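Fleveo Talking Cards for Couples and Families

Boxed set of 100 cards, plus a folded guide. Sold by Madik.

Most card decks for couples promise too much. They say you will reconnect in a weekend or stop fighting about the dishes. We stock this one with some doubts of our own, and we'd like you to read them before you order.

The idea is simple. One person draws a card and reads it out loud. The other person answers, and the first person may not reply until the answer is finished. Then you swap. A round takes four cards. The questions stay close to daily life: who decides when a room is clean, what you do after bad news, what your parents did with money.

Nesma El Khatib wrote the questions, and they are the best part. Plain, short, a bit nosy. The guide is weaker. It spends two pages on a "listening score" that we would skip. Scoring the person you live with sounds like a good way to start an argument, and the guide doesn't say what a high score is supposed to mean.

What's in the box

100 question cards, matte finish
7 blank cards for your own questions
Folded guide, English only
Card box with lift-off lid

Does it work?

Depends what you mean by work. The outside of the box says "closer in 7 days." We asked the publisher what that was based on and got a friendly letter with no numbers in it. Our guess is that any couple willing to sit down and talk every night for a week was doing all right to begin with.

Two of us took the deck home in July. Amirhossein Bahrami and his wife got through most of it and argued once, over the card about holidays. Nazanin Heydari tried it with her teenage sons, who gave one-word answers until she put in the blank cards and let them write their own. She still uses those. The rest of the deck is in a drawer.

You need a table, a little quiet and two people who both agreed to play. If one of you is being talked into it, save your money.
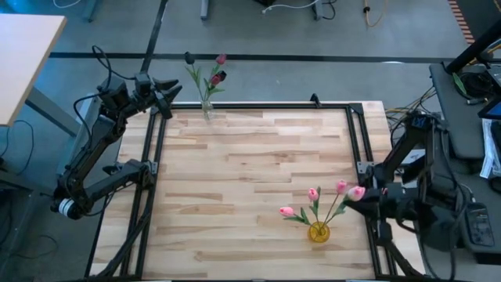 Who should leave it on the shelf

Anyone in the middle of a serious split. A card that asks "What do you wish I noticed?" can land badly, and the guide has nothing to say about what to do next. See a counselor instead.

Families with children under seven. The wording is too grown-up, and the turn-taking rule is hard on small kids.

Anyone who owns the older Clovudo deck. A lot of the questions cover the same ground.

Returns

Unopened sets can come back for a full refund. Opened sets get store credit if all the cards are there. Write to Fatemeh Sharifi on the orders desk and include your order number.

Page last updated 17 Oct 2024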